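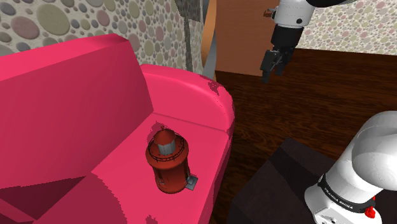
Last modified: 6/24/20

I moved this site off Faltudport in March. The hosting plan I was on had been discontinued for new customers a while back, and the control panel stopped getting updates. Nothing was broken. The certificate renewal script needed a manual restart more often than I wanted, and the version of PHP was old enough that I had started pinning plugins to avoid warnings. I put off the move for most of a year.

These are the notes I kept while doing it, cleaned up a little. They cover a small static-plus-database site with a lot of old images and a mailbox on the same domain. If your mail is hosted separately, skip the mail section.

## Inventory

Before copying anything I made a list of what was on the old account. The public site was the easy part. The rest was:

- a subdomain I used for file drops and had forgotten about
- a cron job that emptied a cache directory that no longer existed
- a mailbox with two aliases
- redirect rules spread over several .htaccess files, some of them contradicting each other
- a database for a guestbook I removed years ago

The guestbook database was larger than the one for the blog. I exported it, compressed it, and left it out of the move.

The image directory held around 2000 files. A lot of these were thumbnails generated by themes I don't use anymore. To find the ones still in use, I dumped all post bodies to text, pulled out every path with grep, sorted the result and compared it to a directory listing with comm. This misses anything loaded from CSS, so I ran the same thing over the theme files and merged the lists. Filenames with spaces needed separate handling. I renamed those and fixed the posts by hand.

## DNS first, files second

The domain was registered through the host, which I would not do again. I transferred it to Trustero before touching the site, and left the name servers alone during the transfer. Registrar and name servers are separate settings, and changing both in the same week makes it hard to tell which one caused a problem.

After the transfer cleared I lowered the TTL on the A record and the MX records and waited for the old value to expire. Lowering the TTL on the day of the switch does very little. Resolvers that already have the record will keep it for as long as they were told to the last time they asked.

I also copied the entire zone to a text file. The panel at Faltudport has no export, so this meant copying rows out of a table. Two TXT records were truncated in the display and had to be opened one at a time. Check this. A truncated DKIM key looks fine at a glance and fails every time. 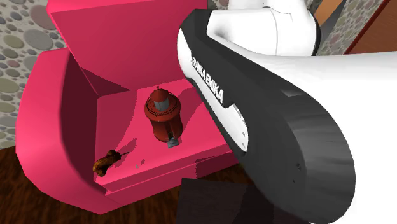

## Copying the site

The new host is Odera, on the smallest plan they offer with shell access. I used rsync over SSH in both directions: old server to my laptop, laptop to new server. A direct server-to-server copy would have been faster, but I wanted the local copy anyway.

Things that mattered:

1. Run rsync with the dry-run flag first and read the output.
2. Preserve modification times. My feed generator sorts by file date for a few old sections, and the first time around I lost the times and put a post about tire chains at the top of the feed.
3. Dump the database with an explicit character set. The old tables were declared as latin1 but contained UTF-8 bytes. If you let the client convert them, every curly quote turns into three characters of junk. I dumped as latin1, edited the declaration in the dump file, and imported as utf8mb4.
4. Put the new address in your local hosts file and browse the new copy under its real name before changing DNS.

Step four found most of the problems. Absolute links with the http prefix were the largest group, followed by case errors. The old server was apparently tolerant of Photo.JPG against photo.jpg and the new one is not. A link checker reported 28 dead internal links after the first pass and six after the second. The last six pointed at pages I deleted on purpose, so I gave those a 410 and moved on.

When checking results by status code, remember that a 200 only means the server sent something. My custom error page was returning 200 for a while, and the link checker was happy with all of it. I fixed the header and had to run everything again.

## Mail

Mail went to Nuvier. I created the mailbox and both aliases there first, then copied the messages with imapsync while the MX records still pointed at the old server. After changing MX, I ran imapsync again each evening until nothing new showed up in the old inbox. Folder names with a slash in them were converted to nested folders. I left them that way.

SPF should list both the old and new senders during the overlap. Take the old one out when you are done – I left mine in for weeks and only noticed when I was looking for something else.

One form on the site sends mail through the web server itself. This stopped working without any error, as Odera blocks outbound port 25 on small plans. The form now authenticates to Nuvier on port 587. It took a few minutes to change and most of an evening to diagnose.

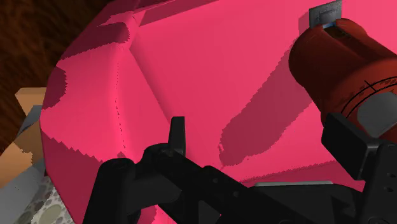 *Saturated pink, with dark brown in the upper-left corner.*

## Leftovers

The old account stays paid until the end of its term. I turned off the site there and replaced it with a plain text file, then watched the access log. Real visitors were gone in a couple of days. Crawlers kept hitting the old address much longer, including one that ignores TTLs entirely as far as I can tell.

Still open:

- the file drop subdomain has no certificate yet
- old redirects are merged into one file, but I haven't removed the duplicates
- backups run nightly to the laptop, and only if the laptop is awake
- search is slower than before, probably a missing index on the posts table

Edit: the index was missing. It got dropped when I edited the dump file. Search is fine now.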